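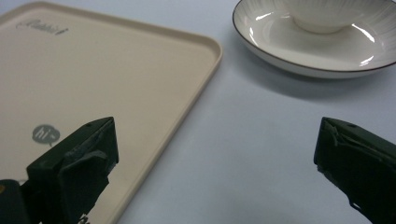
Abb. 4: Handgreifer geöffnet, Tablett und Teller auf dem Tisch

4 Arbeitsplatz Geschirr einrichten

Dieser Abschnitt gilt für alle, die an der Clistel-Station Bewegungen vorführen. In der Projektmappe von Marchal steht, die Station werde die Spülküche »entlasten«. Wen sie entlastet und wovon, steht dort nicht. Bis das geklärt ist, gilt die Vorführarbeit als zusätzliche Tätigkeit und wird als solche in den Dienstplan eingetragen.

1. Tischplatte abwischen, Tablett auflegen. Tablett nicht festkleben.
2. Geschirr daneben abstellen, in Reichweite beider Greifer.
3. Beide Handgreifer öffnen und schließen. Schließt einer schwergängig, Greifer ablegen und Carmela Ibarra rufen. Nicht selbst nachstellen.
4. Kabel so führen, dass kein Zug am Handgelenk entsteht.
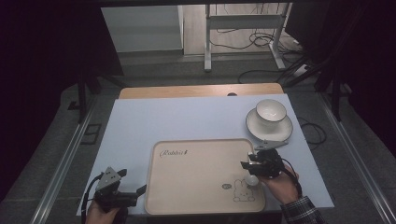 5. Aufnahme starten und ruhig arbeiten. Das Tempo bestimmt, wer die Greifer hält. Eine Vorgabe pro Stunde gibt es nicht, auch wenn die Auswertung eine solche Zahl anzeigt.
6. Nach 20 Minuten absetzen. Die Pause ist Arbeitszeit.

Hinweis: Der Hersteller spricht von 500 Vorführungen bis zum »selbstständigen Betrieb«. Miklós Balogh hat nachgefragt, was damit gemeint ist, und bisher keine brauchbare Antwort erhalten. Bitte die Zahl nicht als Ziel aushängen.

Vorsicht: Finger nicht zwischen die Greiferbacken halten. Schmerzen in Daumen oder Unterarm sofort melden, auch leichte. 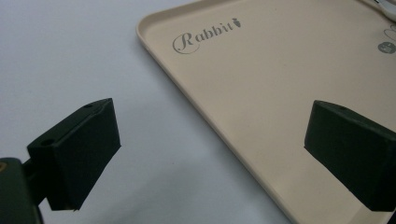
Fehlgriffe werden mitgespeichert und nicht nachträglich gelöscht. Wer danebengreift, macht einfach weiter. Als Anhaltspunkt für die Lage des Tabletts dient der Schriftzug »Rabbit«: Er sitzt nahe der linken oberen Ecke und lässt sich auch zwischen den geöffneten Backen noch lesen. Die Aufnahmen dürfen laut Absprache mit Annick Renaud nicht zur Beurteilung einzelner Beschäftigter verwendet werden. Technisch verhindert wird das derzeit nicht. Namen gehören deshalb nicht in die Dateibezeichnung.

7. Greifer ablegen, Aufnahme beenden, Dauer von Hand ins Stationsheft eintragen.

Stand: 12. Nov. 2021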